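Subject: Re: [Stokance-list] Play kitchen pieces, what to keep out on the table
From: Calum Pollock

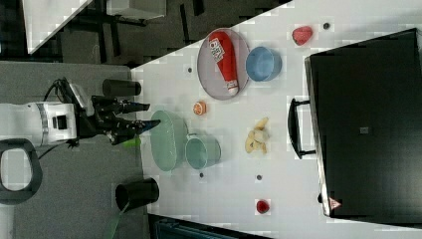 I went through the play food and dishes again before answering, so this is a little longer than I meant it to be.

On August evening, Gidey wrote:
> The Rodia catalog sells the food in sets of 30 and I am tempted to
> put the whole thing out at once. Do you limit what goes on the table?
> Also, do you keep the plates matched with the cups, or let them get
> mixed up? Ours end up in one big bin and it takes forever to sort.

Yes, I limit it. We have tried it both ways and the short version works better for us. At the moment the white table has a gray oval plate, a pale green oval plate, the pale green cup and a light blue bowl. For food there is a strawberry, an orange slice, a banana and one other small red fruit. The red squeeze bottle with the white cap is out too. It usually ends up lying on the gray plate and I leave it there.

I keep the green cup with the green plate. The bowl and the gray plate have no partners and they go wherever there is room. When we had 3 cups out, most of the time went to arguing over cups.

For storage I gave up on the big bin. Dishes go in one shallow tray and food in another — 2 trays, no lids. Putting away takes a few minutes and the small red fruit no longer disappears under the plates. I would check the floor for that one before you sweep.

As for the set of 30, I would buy it if the price is fair, put a handful out, and swap pieces every couple of weeks. The Notuline set I bought first had far too many vegetables and not enough fruit. I still have most of the vegetables in a box if you want them. They would fit in a padded envelope, so just send me your address off list.

One question back to you. Does the Rodia bowl stack inside anything? I need a second one and would like it to fit in the tray I have.

Calum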